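Project news: teaching by hand at the Nekach workshop

The teaching sessions have moved into their second block, and a few members have asked what goes on in them. Zubaida Naqvi and Bongani Van der Merwe have been running most of them, so the notes below are largely theirs, tidied up for the newsletter in March 2021.

The idea is simple enough. We don't write out the moves for the arm. A person does the task with the arm, over and over, and the computer keeps a record of what the joints did and what the wrist camera saw. Later on a model is trained on those records and we find out how much of it has sunk in.

There are two ways of doing it here. The first is to hold the arm and guide it. The motors are set so they carry the weight of the arm but don't push back, and you take it by the wrist and move it where you want it to go. New people pick this up in a few minutes. The trouble is that your own hands end up in front of the camera, and the arm never sees a clean view of the job. It is also tiring on the shoulders after the first half hour.

The second way is remote control. The operator stands back at the bench and moves a small copy of the arm, which we call the leader, and the big arm follows. There is a slight lag, and you can't feel when the fingers touch something, so everyone is clumsy to begin with. Shahla Mousavi says her first afternoon on the leader was like trying to write with the wrong hand. By her third she was faster than the rest of us, and she now does most of the fine work.

For this block we agreed to aim for 200 demonstrations, all done by remote control. We have 103 that we are happy to keep. Runs get thrown out if the operator stops for a long think in the middle, if the arm bumps the floor, or if the recording drops out. We used to keep the ones with pauses, but the trained model learned to pause as well, and it would sit over the object doing nothing until somebody hit the stop button.

Some points that came out of the last few sessions:

The work on the floor is harder than the bench work. The arm has to reach down a long way and the wrist ends up at odd angles. If you are on the leader, bring the wrist over the top first and then come down slowly. Coming in from the side looks quicker but it catches on things.

Operators should do no more than nine runs before handing over. Yasir Soomro went back through the logs and found that the paths get sloppy after that, even when the person feels fine. Please write your initials in the log when you swap, as we do want to know whose runs are whose.

Move the object a little between runs. Turn it, shift it by a hand's width, and now and then set it down somewhere you'd find awkward. A set of runs with everything in the same spot trains an arm that only knows that one spot. We learned this in December with the Andemov set, most of which had to be done again.

Check the sleeve before you start. The fabric can creep down the arm over a long session, and if it bunches up near the wrist it can get into the camera's view. Push it back up and carry on. If it has started to bind at a joint, stop and tell Bongani.

The gripper fingers are due to be changed. We have two new sets on order from Siddiqui, one softer than the other, and we will try both before deciding. Until they arrive please go easy when closing on hard plastic. The current pads are worn and they slip, and the natural thing is to squeeze harder, which wears them faster.

We are also trying a new program for playing back the recordings, called Ritine. It puts the camera view and the joint positions side by side, so you can step through a run and see where it went wrong. Zubaida has set it up on the machine nearest the door. It is a bit slow to load long sessions – start it and go and put the kettle on.

A word on what the results look like so far. With the first batch of runs the trained arm could get itself over the object most of the time, but it was poor at the last few centimetres. That is the part where operators differ the most. Shahla comes down straight, Yasir tends to hover and correct, and the model seems to land on something between the two that suits neither. For the remaining runs we are asking everyone to come down straight, at an even speed, and to back off and start again if the line is wrong.

If you would like a turn on the leader, put your name on the sheet by the sink. No background is needed. You will get a practice period that isn't recorded, and someone will stay with you for the first few runs that are. Closed shoes, please, and keep your feet back from the arm when it is working near the floor.

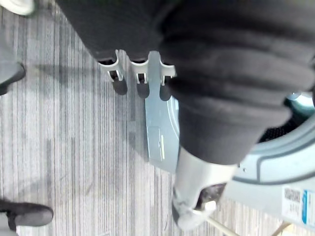

Daniyal Shaikh wrote in after the last issue to say he would keep some of the hand-guided runs in the mix, even with fingers in the view, as he found them smoother near the end of the reach than anything he managed on the leader. He would also like the practice period made longer, as he was only getting used to the lag when his recorded runs began.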